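Camavstead Robotics Club - pre-run check, laundry pickup project
September 2020

1. Fingers. Both tips on straight, slots clear. I wiggle each one by hand - fine today!

2. Start pose. Gripper open over the chaise, pointing along the sofa.
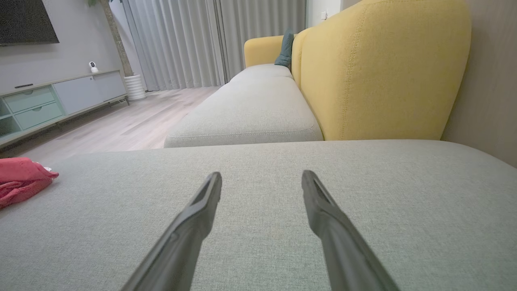

3. Speed cap. Set to 100, and please leave it there (I found it at 110).

4. Target. One T-shirt, bunched up on the cushion. The coral-red one is our regular.
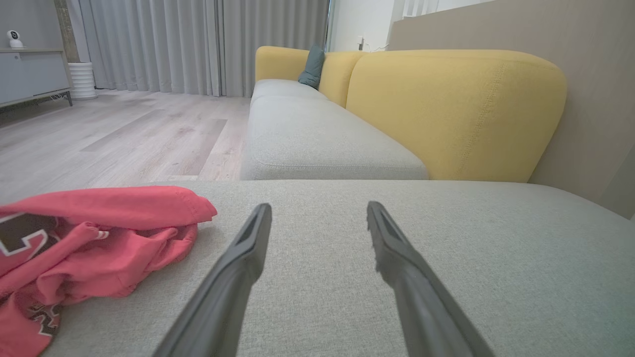 5. Stop button. Press it 3 times before the first run. OK, but the cover's stiff, so I'll swap it in October.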